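Bench tips: getting a planner to pick up a soldering iron

I do all my grasp testing in simulation first, and the soldering iron gave me more trouble than anything else on the bench. Saturday's tip comes from Yvonne Birkett — give the planner the handle and the barrel as two separate parts! I'd been feeding Sonen one long mesh, and it kept going for the thin end.
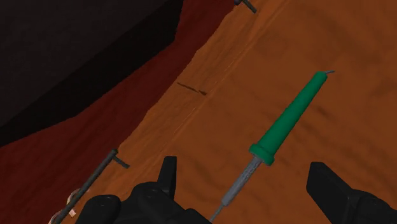
Green handle, grey barrel, gripper still open.

So now I tag the barrel as a keep-off zone and leave the handle free. I also drop the approach speed to 12 percent for the last stretch (70 was silly, I know). Save your random seed, too. Mine was 1242, and I can replay the same bad grasp as often as I like — very handy when you're changing one setting at a time. I do 100 runs before I touch the real iron, and that one stays unplugged.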